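Benedetta Martinelli has made toy blocks in Salport for 19 years, mostly for nursery schools and a few shops. She says the shapes sell themselves and the colors cause the arguments.

"Parents ask for pastels," she said. "Kids go for the red and the yellow."
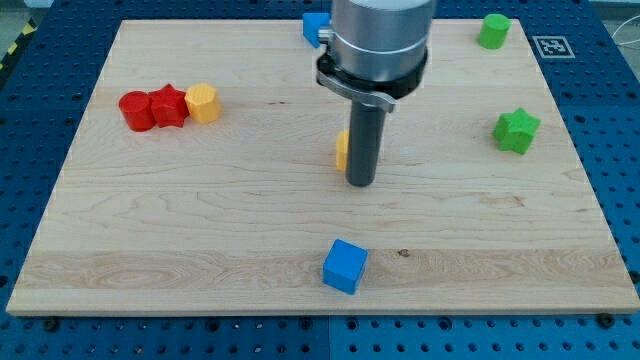

Red and yellow blocks on a light maple board.

Martinelli likes a plain board under them. "On a patterned rug you lose the small ones. On pale maple a kid can find the star right away."

Her Flostcombe set has 40 pieces and comes in a cotton bag. She is working on a smaller one for January. "Fewer shapes, same colors," she said.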